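Household Readiness, Evening Course
Handout 5: Water, and where to put it
Tutor: Judite Lobo
Revised 4/21/21
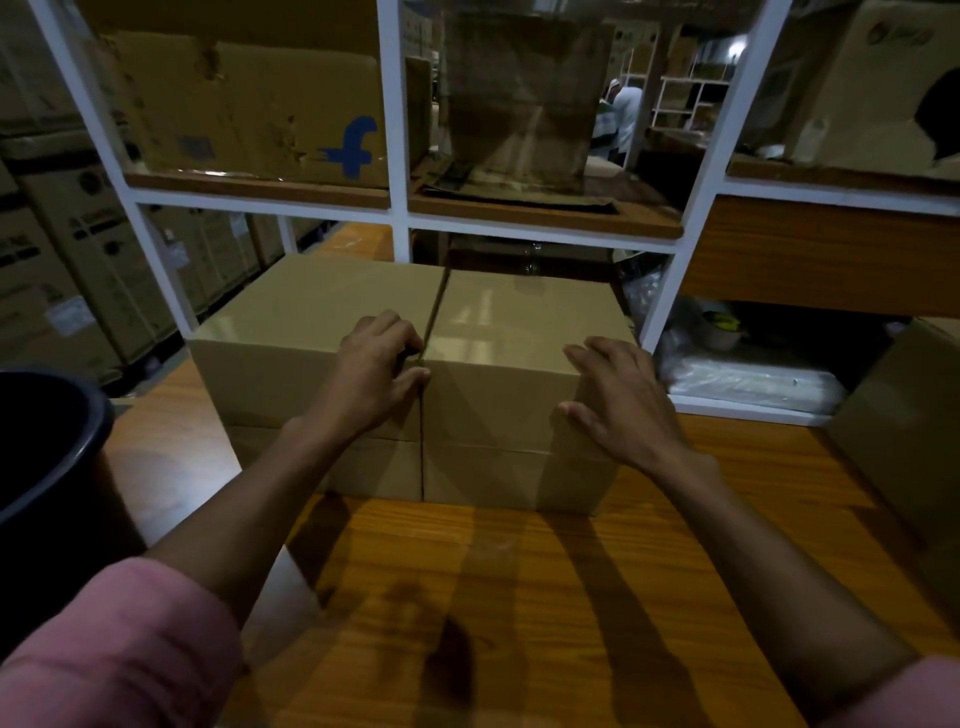 1. What we covered last time

Food rotation. Several of you went home and found tins older than your children. Please eat them or bin them before the next session, and do not bring them in to show me again.

2. How much water

The figure we use on this course is three litres per person per day for drinking and a bit of cooking. Washing is extra. So is the dog, who will not ration himself.

Worked sum: a household of two, storing for five days, needs 30 litres. People nod at this until they try to lift it. A litre weighs a kilogram, so that is 30 kilos before you count the containers. Buy several small ones. The big drum looks very serious in the garage and stays in the garage, where you will have to visit it with a saucepan.

3. Containers

Use food-grade only. A container that has held bleach, paint or Heriberto's home brew is retired from the water business for good. Milk cartons are no use either, as the last of the milk never quite leaves.

Wash, rinse, fill to the brim, cap tightly. Write the filling date on the side, because the lid will end up on a different bottle.

4. Where it goes

Cool, dark, low down, and away from petrol and weedkiller. Under the stairs is good. The loft is bad: it gets hot, it may freeze, and a leak up there becomes a ceiling down here.

Elvira Londoño asked about under the bed. Fine, if the bed has legs and you have marked which bottles are which.

5. Changing it

Tap water you have bottled yourself: every six months. We do ours in June and December. Old water goes on the garden or down the loo. Shop-bought bottles go by the date printed on them.

6. The Drallstead burst main

Read page 46 of the course booklet before next time. Note who had water stored (Obed Kpodo's street, mostly) and who had a very good torch and nothing to drink. Be ready to say which you would have been.

7. For next session

Work out your own household figure and bring it on paper.
Find your stopcock. Turn it off and on again. If it will not turn, ring a plumber now, while he is bored.
Deisy Taipe has the spare booklets.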